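Last updated January 2020
6 min read

My tenancy says I may not alter the fabric of the building, so when the letting agents rang in November to say the kitchen floor was being replaced, I felt a small thrill of altering it by proxy. I was not asked what I wanted. I was asked whether I could be out by eight.

I have rented for most of my adult life and I have opinions on kitchens out of all proportion to my power over them. My first was shared with Adebayo Shehu, who owned one saucepan and used it for everything, including, one bad winter, his washing. My second had carpet. It was brown, and had been brown for long enough that guests would politely ask what colour it was. I lived with it for two years, and when I moved out I was charged £56 for cleaning it, a sum I still bring up at parties.

The present one is small. You can stand in the middle and reach the kettle, the sink and the bad drawer without moving your feet, a feature the agents (Prarico, slogan: "Your Home, Our Promise") listed as "efficient". For the first few years it had vinyl that curled up by the back door like a sandwich. I wrote to them about the curl. They wrote back to thank me for my patience, which I hadn't mentioned.

Then the roof over the extension went, water came in under the vinyl, and things moved very fast, as they do when the problem belongs to the landlord's insurers. Two men came, pulled it all up, found another vinyl below it, then some newspaper, then a silence I could hear from the hall. I ate at Chiamaka's for nine nights. Chiamaka Uzor is a generous host but she does not believe in pudding, and by the end of it I was eating Zundik bars in the car outside her house.

What I got in the end is white tile. I had hoped for something in a forgiving grey, or the colour of toast. Lorraine Fairclough at the agents told me white was "timeless" and also what they had left over from another property. The quote, which I was sent by mistake and read with great interest, was £1385 including skirting. My rent went up by £40 a month shortly afterwards. I make no connection.

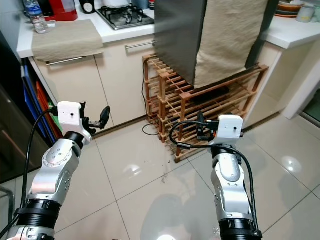

So is a white tiled floor a daft idea in a rented kitchen?

It depends how much you mind sweeping, and if you mind it at all then you'll be cross by the second week. Every crumb is a public event. On the other hand, nothing soaks in, nothing curls, and a dropped egg is off it in under a minute, where on the brown carpet it would have become part of my deposit dispute.

The grout is another matter. I had not given grout a thought in my life before this, and now I talk about it to people who have come round for other reasons. Onyekachi Garba told me to use bicarb and an old toothbrush. My mother said to use bleach, and that she had always said so. The man in the hardware shop sold me a bottle of something called Draris, which smells like a swimming bath and says on the back that it must not be used on grout. I have gone with the toothbrush. I do a patch while the pasta's on and I am almost back round to where I started, by which time the first bit will want doing again.

It is also cold. I knew tile was cold in the way you know Norway is cold, and then I came down at six in the morning in bare feet. I now own slippers, proper ones with a sole, bought from the Ibrahim shop on the corner after a long talk with the owner about arches. They cost more than any shoes I have worn to work.

Things break on it, too. The vinyl, for all its faults, used to give a mug a sporting chance. I've lost the blue bowl, the lid of the butter dish and a glass that I'd stolen from a pub in 2 pieces of bubble wrap and carried through three house moves. Tobiloba Chukwu says I should get a rug. I have looked at rugs. The ones that can be washed look as if they can be washed, and the nice ones would be back to brown within the year.

Lorraine rang last week to ask if I was pleased with the floor. I said it was very white. She said she'd put that down as a yes, and did I know there was an inspection coming up. I've bought another toothbrush.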